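Hesis launches valve packing that prefers to be left alone

KUNDBY, March – Hesis has released Trendex, a braided packing set for gate and globe valves in hot-water and low-pressure steam service. It replaces the company's older graphite rings, which worked well provided someone remembered to tighten them.

Trendex went through 567 hours of cycling at the Tlapale test shop, where the gland bolts were adjusted twice. The old rings needed attention so often that fitters left the spanner on the valve.

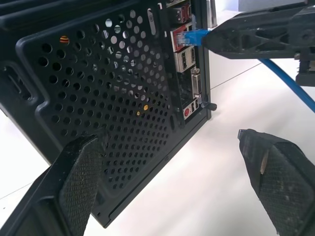
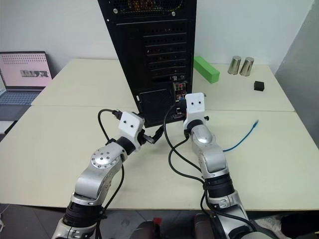
Both pictures: the rear of a black desktop computer tower.

"Our customers asked for packing they could forget about," said Nayeli Quintero, product manager at Hesis. "We have some experience of being forgotten about, so we felt qualified."

The sets come in 101 sizes. Higinio Espinoza, head of sales, had asked for 100 and describes the outcome as a compromise.

Trendex is available now through Hesis distributors, in boxes of ten. A fitting guide is included and runs to one page, both sides.

Press contact: Hesis press desk, Kundby, extension 179. Mornings are best.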